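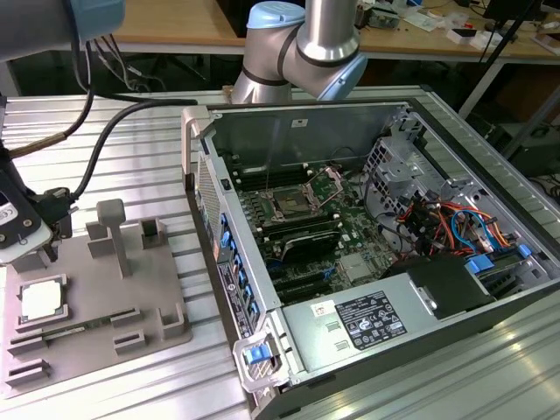
Two arms, one Dell, and a lot of waiting for the processor to drop

Home Blog Projects Robot Club About Contact

2 August 2022

So I've been quiet on the blog for most of the summer, and the reason is sitting on its side on our aluminum table with the side panel off. I joined the robot club at school in February thinking I'd mostly solder things and eat other people's chips. Then I got put on the Fumden team. I've talked about almost nothing else since, and my sister has asked me to please start writing it down here so she can skip it.

Quick background if you missed the spring posts. Fumden is the student contest we signed up for, and the task this season is PC assembly. Processor into the socket, memory into its slot, no human hands in the work area once you hit start. You get two arms if you want two arms. We wanted two arms! We were very confident in the spring.

I've put a processor in a motherboard by hand a bunch of times. You hold it by the edges, line up the corner, set it down, lower the lever, and the whole thing is over before you've had time to get nervous. I figured teaching a robot to do it would be an afternoon of work plus a pizza. I would like to apologize to everyone who heard me say that out loud.

The trays

My main job is the fixture tray, and I've gotten weirdly attached to it. It's the gray printed plate on the left where the parts wait their turn. The processor has a square recess and the RAM lies in a long slot with a holder block at each end. There are extra slots too, so we can move parts around when we're testing, and I'm always grateful for them when somebody wants to try a new starting spot without waiting for me to print a whole new plate.

The one we're using now is number 5. Tray one warped. Tray two was fine except I'd measured the processor with the calipers set to inches (we don't talk about tray two). Tray three held everything so well that the gripper picked up the RAM and the tray came along with it, straight up in the air, and I laughed so hard I had to sit down. Four was honest work and I still like it, but the recess was too loose and the chip would turn a tiny bit when the jaws closed. A tiny bit is all it takes.

What fixed the turning was pretty dumb. I tightened up the recess, then printed a little test square with just that one feature on it and kept reprinting the square until the chip sat in it the way I wanted. I'd been reprinting the entire tray every time. Wael Badawi, who graduated last year and still comes by to help us, watched me start yet another full print and very gently asked if I was planning to do that for the rest of my life.

Names for things

We name everything, and it makes our notes impossible for anyone else to read. The arm that does the picking on the left is Prorkari. The other one is Hirum. I have no idea where the names came from, they were on masking tape when I got here. If you see a line in our log like "Hirum polite, Prorkari rude," it means one arm waited at its stop position like it was supposed to and the other one came barging in over the tray.

Getting them to share the space has been the biggest time sink by far. Each one on its own is fine. Put them over the same open case and suddenly you have elbows to think about. I'd spent ages staring at where the tool was going and hadn't thought about the elbow at all, and that joint comes down pretty near the back edge of the case when the arm is stretched in. We ended up with a simple rule in the program: one arm gets the airspace over the case, the other one stays out until it gets the all clear. Slow, yes. I sleep better.

There's a fancier way where they both move and dodge each other, and a couple of people on the team really want to try it. Maybe for next season. I voted no and then felt like somebody's dad.

The scary part

If you've never looked closely at one of these sockets with the lever up and the metal frame open, there's a field of little gold-toned contacts in there and they are so, so easy to bend. The processor has to come down flat. If it comes down on a corner, you can mash a few of them, and then you get to spend the evening with a magnifier and a very small pair of tweezers, breathing through your nose.

So the rule for everyone on the team, me included, is that nobody runs a new program over the open socket at full speed. The first run happens with the height offset way up, so the gripper does its whole little performance in midair. Then we bring it down in steps. Then we do it with a dummy chip I printed. Only after that does the real one get picked up. It takes forever and I have complained about it in every single meeting, and I'd also be the first one to yell if anybody skipped it.

For the last bit of the move we stopped telling the arm exactly where to end up. It goes to a spot a little above the socket, slows way down, and lowers until it feels a light push back. If the push shows up too early, it stops and backs off. I wrote that part! It's maybe the first code I've written that I'd show a stranger. The first version had the sign flipped, so it felt the push and leaned in harder. That was the dummy chip, thank goodness. The dummy chip has been through a lot.

RAM is a different kind of annoying. The processor needs you to be gentle and the memory needs you to really shove. By hand you push on both ends and wait for the click. The gripper grabs near the middle, so one end goes in happily and the other end rides up, and if you just push harder the board flexes and everybody in the room makes a noise. Our current plan is to set it in lightly, let go, then come back with the jaws closed and press one end and then the other. I'd call it promising. I wouldn't call it working.

Keeping score

I keep the log, partly because I like spreadsheets and partly because I lost a bet. Since we began recording, the arms have done 3,817 moves of one kind or another, most of them boring ones, in the air, with nothing held. Of those, 449 were real pick attempts on the processor or the dummy. The latest batch was 65 picks in a row out of the new tray without the chip turning in the jaws, and I may have done a small dance by the bench.

Please don't ask me for the placing numbers yet. Picking is my department and I'm going to enjoy it for a week or so.

One thing I'd tell anyone starting on a project like this: write down what you changed before you run it. We had a great stretch in early summer when everything went smoothly, and then it stopped, and we couldn't figure out what was different. Had somebody swapped the pads on the jaws? Was the case pushed over a little? We all remembered it differently. Now there's a pencil outline and a clipboard, and you write on the clipboard or you get the look.

Cables, too. I used to think cable management was for people who wanted nice pictures. Then a cable bundle snagged in the middle of a move, and the arm stopped with a fault, and we spent the rest of the session finding out which plug had worked itself half out. There's a bit of slack left for the wrist to turn now and we check it at the start of every session.

What's next

The practice round is coming up and we still have to settle who does the memory. Right now Prorkari does all the fetching and Hirum mostly looks important. I'd like to give Hirum the pressing step, so we don't have to open and close the same jaws over and over, but that means teaching it where the slots are all over again, and there are two banks of them, one on either side of the socket. I've started a new page in the notebook for it. It's mostly arrows so far.

The team from Onyshchenko is doing the same task with a single arm, and I hear they're fast. I'm trying to be normal about it. We met a few of them at the spring workshop and they were super nice and lent us a hex key, so I can't even dislike them properly!

Tray files are going up on the Projects page once I clean them up and fix the names (the current one is called tray_final_REAL_use_this). If you've printed fixtures for small flat parts and have opinions about how tight is too tight, please leave me a comment. I've got a spool of gray left and I'm ready to be talked into a number six.

Recent posts

Tray three, a eulogy
How I bent my first pin (and sort of unbent it)
Spring workshop notes, mostly about the snacks
Calipers: check the units
I joined the robot club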